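January 1, 2022

Cleaning out the hard drive, finally

So my New Year's resolution started a day early this year, which has never happened before. I spent most of yesterday evening going through old photos on the family computer, with a plate of leftover cookies next to the mouse and the TV muttering in the other room.

I had been putting it off since April. That was when the little warning started popping up telling me the disk was nearly full, and I did what I always do – clicked the X and carried on. It kept popping up and I kept clicking. Then last week I couldn't save a recipe. One recipe! Two pages of text!

I started with the folder called "New Folder (3)" and it had 1,039 pictures in it. A good half were the same beach in slightly different light. I used to take five of everything and promise myself I'd pick the best one later, and later turned out to be New Year's Eve in my slippers.

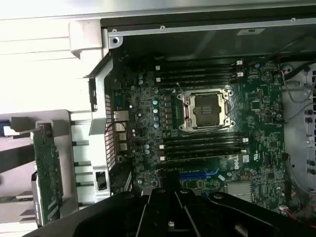
My rule was simple. If I couldn't remember why I took it, it went. Blurry dogs went. Screenshots of bus times went. Menus from restaurants that closed years ago went too, except the one from Vendine, where we had that lemon thing I still think about. I did cheat a few times with sunsets.

The hard part was the trip to Drarkgate. It rained the whole week and we barely left the cottage, and on paper those are terrible pictures – wet windows, muddy boots, a jigsaw with a hole in the middle. I kept every one. I even moved them into their own folder with a real name, so I must be growing up.

By midnight I was down to around 128 that I really wanted to look at again, plus the Drarkgate lot, plus a pile I've called "Decide" that I am not going to talk about. I copied everything onto a memory stick and put it in the kitchen drawer with the batteries and the takeout menus. I know, I know, I should have a second copy somewhere else. It's on the list.

Next up is the email inbox, and I looked at the number in the corner and closed the lid again. Maybe after the cookies are gone.

Does anyone have a good way of naming folders? Mine are all dates up to 2015 and then it's just chaos. Happy New Year, everybody!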